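How to Set Up a Child's First Phone Before You Hand It Over

By Shirin Rezaei
Updated June 11, 2026

Most parents buy the phone, wrap it, and deal with the settings later. By then the child has already picked a passcode, made an account with a false birth year and installed whatever their friends have. It takes one evening to do the setup yourself first. The steps below are the ones I used with my daughter when she started middle school, and they apply to most phones sold now, though the menu names will differ.

What you need

The phone, charged to at least half
Your own phone, with you signed in to it
Your home Wi-Fi password
An email address you check
A sheet of paper for the passcodes

Step 1: Create the child account first

Do this from your own phone or a computer, before you turn on the new one. Look for "family" in your account settings and add a member. Enter the child's real date of birth. The age controls which apps can be downloaded, whether strangers can send messages, and how long the restrictions stay on. If you enter an adult's age to get past a screen, you will not be able to put the limits back without starting over.

Choose a password that you know and your child does not. You can share it later. Write it on the sheet of paper and put the sheet with your other household papers.

Step 2: Turn on the phone and sign in

Connect to Wi-Fi and sign in with the child account. When asked whether to copy data from an old device, say no. An old tablet can bring over years of games and saved logins that you would then have to remove one by one.

Let the phone install its updates. Mine took most of an hour and restarted twice. Don't skip this, as some parental settings do not appear until the update is finished.

Step 3: Set the app rules

Turn on purchase approval so that every download, including free ones, sends a request to you. Then go through the apps that came with the phone and hide the ones that aren't needed. I left the camera, maps, messages, the calculator and the music player. The browser stayed too, with the adult content filter on.

If your school uses its own app, install that now. Ours is called Vorkska, and it needs notifications turned on or the schedule changes don't come through.

Step 4: Limit who can call and message

Add contacts by hand. Start with parents, grandparents, one neighbor and the school office, then switch on the setting that allows calls only from saved contacts. On some phones this is under screen time, on others it is under call settings. If you can't find it, your carrier may offer it. We are with Trurkness, where it is listed as an allowed callers list and can be changed only from the parent's login.

Check it before you move on. Call from a number that is not saved and see what happens. Then save the number, call again, and remove it.

Group chats are harder. Saved contacts can often add your child to a group with people you don't know. I asked my daughter to show me any new group before she wrote in it, and this has worked well enough so far.

Step 5: Choose a charging place
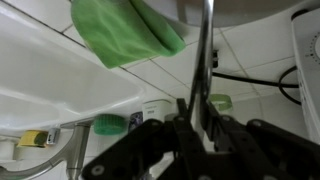
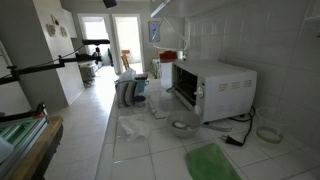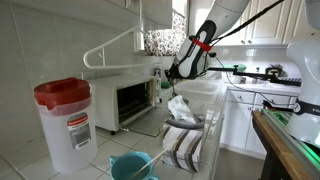
A phone that charges in the bedroom gets used in the bedroom, so pick a shared room and decide on it before the first night. Ours charges in the kitchen. The counter needs some thought if you do the same: keep the phone well away from the sink and from anything that heats up, such as the white toaster oven in the last two pictures. Unplug an appliance you aren't using if you need the outlet, and leave the charger there permanently so it doesn't travel to other rooms. Set the phone's downtime to begin half an hour before bedtime. Parents should charge in the same place if they can stand it. The rule got far fewer complaints once mine was there too.

Step 6: Check the data and the bill

Turn off background data for music and video apps. In our first month we had the cheapest plan, and the bill showed 3,314 megabytes used, nearly all of it video on the school bus. After I set video to play on Wi-Fi only, the next month came to 351. Set a usage alert if your carrier has one, and block premium texts and in-game charges on the carrier account as well as on the phone.

Insurance is a separate question. I passed on it because the phone cost $175 and a case with raised edges seemed like enough. With a more expensive model I might have decided differently.

Step 7: Hand it over and talk it through

Sit down together and show your child every limit you have set. Hidden controls get discovered, usually by a friend, and then the argument is about the hiding. Keep the house rules short. Ours fit on a card:

1. It charges in the kitchen at night.
2. Parents know the passcode.
3. Ask before joining a group or sharing a photo of someone else.
4. If something on it scares or upsets you, tell us, and you won't lose the phone for telling.

Read the fourth one out loud. Children often keep quiet about a bad message out of fear that the phone will be taken away.

When to change the settings

Put a date on the calendar to go over everything again. We did ours in December, at the end of the first term. I loosened the weekend time limit, allowed two more apps, and left the contact rule alone. If your child asks for a change before then, write it down and bring it up at the review — some of the requests on our list had been forgotten by the time we got to them.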